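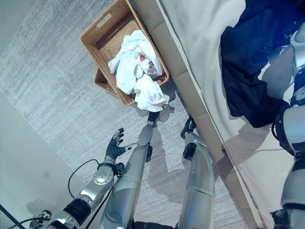

Vol. 35, p. 492

Example gathering is the slow, friendly work of showing a robot a household chore, over and over, so that a learning system can pick it up. A person guides the machine through each try, and the joint movements and camera views are saved together as one example. 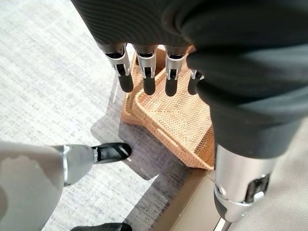
Small changes matter a good deal, so a patient crew will shift the basket or swap the clothes between tries. The Naciri laundry set holds 1000 examples, with 200 kept back for testing.

Last updated: February

Comments

Fadwa Ramadan: Lovely entry, thank you!

Sơn Lý: Are failed tries kept too?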